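The short version first: the Jendska kit is a teaching rig. You wear the headset and hold the two hand controllers, the robot copies you, and the software saves the whole thing as a demonstration you can replay or train on later. I've been running ours at Mullberg since July and I still look forward to switching it on in the morning!

You get the headset, both controllers, the base station and a license for three operators. The hands aren't included, so you bring your own (Rorkbridge sells an adapter plate for most of the common ones - order it early, ours took 14 days). The whole kit fits in one hard case, and yes, I've carried it up the stairs by myself.

My favorite test job is the bathroom counter. Sink, mug, toothbrush, toothpaste. A tube of toothpaste is a great teacher because it lies so low, and you find out fast whether your finger mapping is any good.

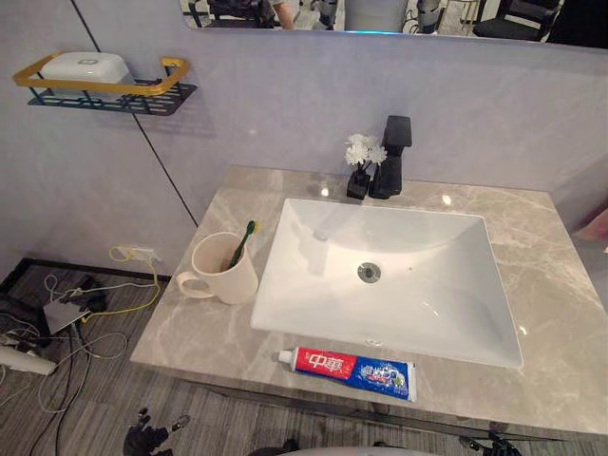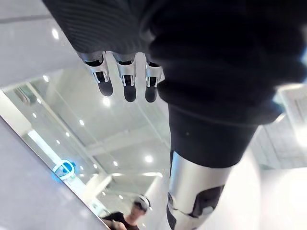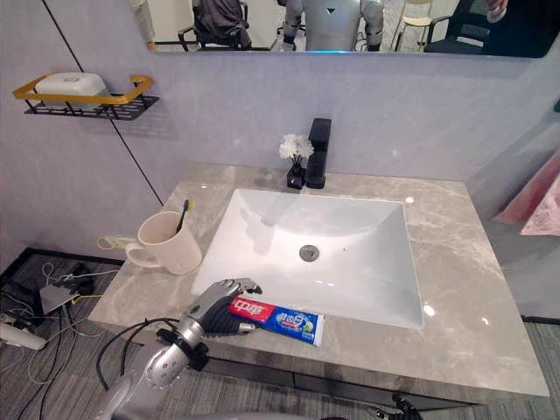 What I like most is how the kit handles a bad take. Squeeze the left controller twice and the recording gets tossed, no menus, no taking the headset off. When you're 64 takes into a session that matters a lot more than you'd think. Playback is good too, with the head view and wrist view side by side, and you can trim the slow start off a take right there.

Now the gripes. The headset gets warm on my forehead after a long stretch, and the finger scaling needs redoing every time we change operators. Ivar Isaksson has much bigger hands than me, and if I forget to switch profiles my grasps close way too early. The printed manual is thin - go straight to the online one.

Spare controller straps are 3 to a pack, part number 422. Get a pack with your first order, they do wear out. If you're not sure about the adapter plate, send me the model of your hand before you buy and I'll look it up for you.

Related items
Rorkbridge adapter plate
Jendska controller straps
Jayasinghe wrist camera mount
Jendska hard case, replacement foam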